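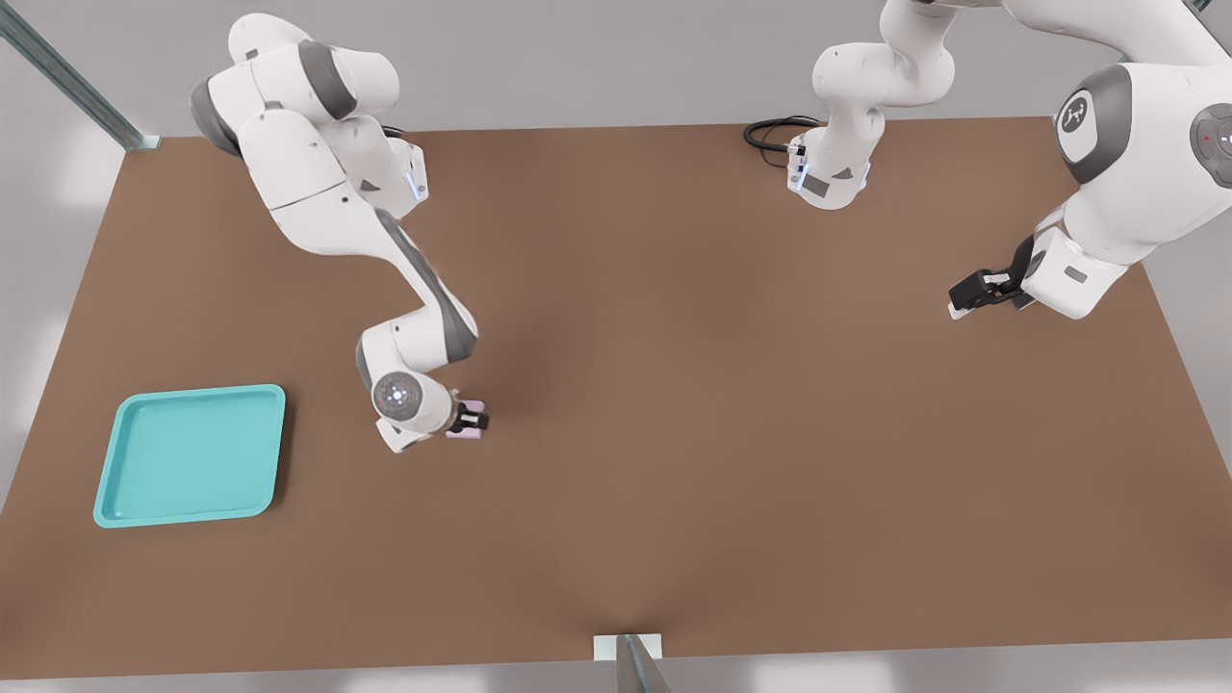 Posted by Lutfa Navaratnam, Garnutico, Emidville | Aug 28, 2026

Hi all! I run the packing floor at Garnutico, and I get to share this one myself: our new two-arm sorting cell, which we call Tovell, starts work in September at our Emidville site. I'm so happy about it!

If you've ever ordered a craft kit from us, a person put every little piece in it by hand. We pack 300 kits a shift, and by the afternoon your wrists really know it (mine did, for years). Tovell will take over the tray filling, the same small reach over and over. We've been working through the whole job in simulation first, so the crew could look at every move and tell us what they'd change.
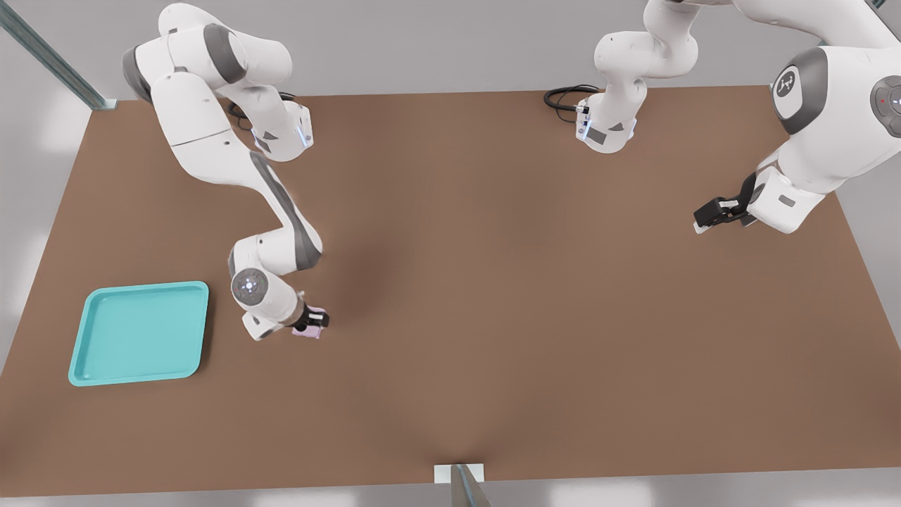 And they had plenty to say! Yaqin Zou from second shift asked for slower moves near the tray, and she got them. She's also one of the 5 packers who signed up to learn how to run the cell. They get 90 hours of paid training with our partner Wijesinghe, plus a raise when they finish.

All 197 people on our floor keep their jobs. Some will move over to checking and custom orders, where we've been short-handed forever.

"I want to be the one telling the arms what to do," Yaqin told me. Fine by me!

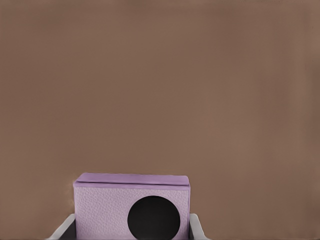

A lavender box between the gripper fingers, in simulation. Render: Garnutico

Want to come see the floor? Call the Emidville front desk and ask for Lutfa.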